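My Turn With the Tellero Kit

I've been trying out the Tellero two-arm robot kit, and it's my favourite thing this March! One arm holds the screwdriver, tip down, just over the table.

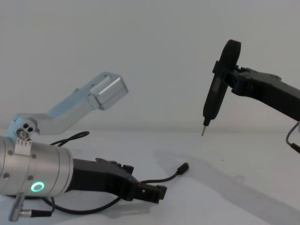
What is a gripper?
It's the part of a robot that grabs things, a bit like your hand.

You can book the kit for your class through Inudano for 20 days. My only grumble is the price, $300 (that's a lot of pocket money). See the little glowing rings, one green and one blue? I love those.
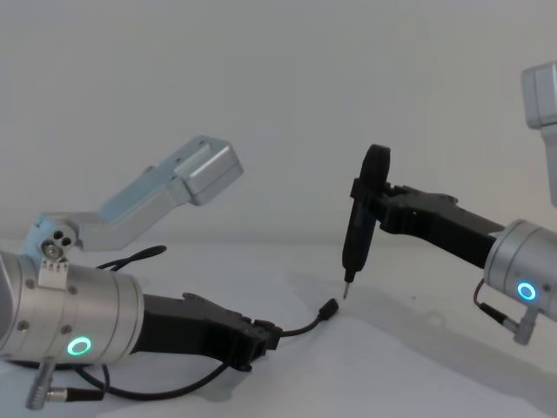

How does a robot know where to move?
A computer sends each joint a message telling it how far to turn.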